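Card terminals on a promise: a shopkeeper in Skurkstead does the sums

Tonantzin Gallegos has sold kitchenware in Skurkstead for 16 years, and for most of them she took cash and the odd cheque. In June she signed up for a card terminal from Hubáček, the payments firm based in Plenville. I went to ask whether it had paid for itself. She laughed before I'd finished the question.
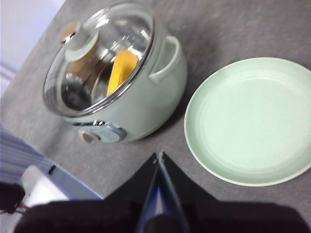
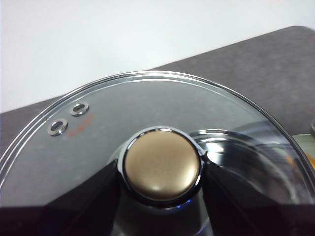 "They told me instalments would bring in people who'd never set foot in here," she says. The pay-in-parts scheme came bundled with the terminal, and the shop gives up a slice of each sale to offer it. Gallegos doubts it suits her trade at all. Who needs to spread the cost of a small pot with a glass lid over two months? "A cooker, maybe. Not that." She has had more than 144 sales through the scheme, which sounds healthy until she adds that most were to regulars who used to pay on the spot.

Juwita Saragih, who sells for Hubáček out of its Bisevport office, sees it differently. "Customers spend more when they can split it," she told me. I asked for figures from shops of a similar size. She said she would send some, and I'm still waiting.

What bothers Gallegos most is the contract, which runs for two years with a fee for leaving early. "I read it twice and still missed that," she says. Would she sign again? "The card machine, yes. People expect it. The rest of it I'd want to see working in somebody else's shop first."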